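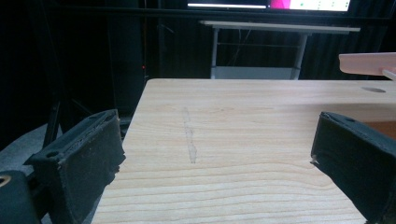

This README covers how I set up, look after and mend the hand-held gripper we use at the Clatby bench. If you've just been handed it, read the first two sections before you do anything else, and leave the rest for the day something comes loose. Most of what goes wrong with it goes wrong at the pads. Look at the lower inside edge of the left one, where there's a chip out of it, and then at the surface of the right one, which has started to fray a bit. Both are still good enough to use in my book, but that's the sort of wear I want written down in `pads.md` when you spot it - the left and right pads get their own lines, please, they don't age together!

Last tidied up: Sep 10, 2020

## What's in the repo

- `setup/` - the start-of-session steps, same as below but shorter
- `calib/` - one file per calibration, newest on top
- `pads.md` - wear notes and pad swaps
- `spares.md` - what's in the drawer and what's on order
- `scripts/check_open.py` - reads the finger opening and moans if it's off

The recordings themselves live on the Vustus share and have their own data card. Nothing in here touches them.

## Before a session

1. Wipe both pads with a dry lint-free cloth. They pick up dust quickly, and a dusty pad lets go of smooth things.
2. Close the fingers all the way and hold them up to a light. You want the pads to meet along their whole length. A thin wedge of light at one end means a pad has crept round on its screw.
3. Open them fully and run the check:

```
python scripts/check_open.py --target 970
```

The 970 is in encoder counts, and it's our number for fully open. If you get something well short of that, don't go editing the target to make the warning go away (I've done this, I regretted it for a week). Check for grit in the slide first.

4. Squeeze and release a few times and listen. A soft click at the end of travel is normal for this one. A gritty noise in the middle isn't.
5. Give the table a wipe as well. The pine marks easily and I'd like to know which smudges are old.

## Calibration

I recalibrate after every pad change and also every 500 grasps, whichever comes round first. The script keeps its own tally, so there's no need to keep one on paper.

Rest the gripper on the table with the fingers shut, run `calib/zero.py`, wait for the prompt, open fully, press enter. Do it twice. If the two results differ by more than 24 counts, something is moving that shouldn't be, and nine times out of ten it's a pad screw. Nip it up and start again.

Save the result even when it looks the same as the last one. I like having the dull ones to compare with.

## Swapping a pad

You'll need the small hex key from the Korkinov kit and a bit of patience.

- Take the old pad off and clean the seat behind it. Old glue dust is what makes a new pad sit crooked.
- Offer the new pad up dry, with the screw just started, and close the fingers on a bit of card. Card held evenly? Good, carry on.
- Tighten until snug, then a tiny bit more. The thread is in plastic and it will strip if you lean on it - ask me how I know.
- Put a dab of paint across the screw head so you can see later if it's turned.
- Recalibrate, and note it in `pads.md`.

New pads come from Van den Broek in bags of 38, a number I've never understood, but one bag lasts us ages. They feel a bit grabby at first. Give them a short practice run on something you don't mind marking before you record anything you want to keep.

## Known niggles

**The opening drifts during long sessions.** I think it's the slide warming up. Stopping for a cup of tea fixes it, and I now put a break in the plan anyway.

**Reading sticks at one value.** Unplug the encoder lead, plug it back in, rerun the check. If it happens twice in one session, swap the lead and bin the old one. Please don't put it back in the drawer!

**Fingers close unevenly.** Pad screw first, then the linkage pin on the side that lags. There are spare pins taped inside the lid of the kit.

**Check script can't find the device.** Usually a permissions thing on a fresh machine. The fix is at the bottom of `setup/linux.md`.

## Still to do

- Print a proper gauge block so step 2 isn't done by eye
- Move the grasp tally somewhere it survives a reinstall (we lost it in March)
- Try the softer pad material on one side only and see how it wears

If you change a number in `calib/`, put a line in the commit message saying what you measured it with.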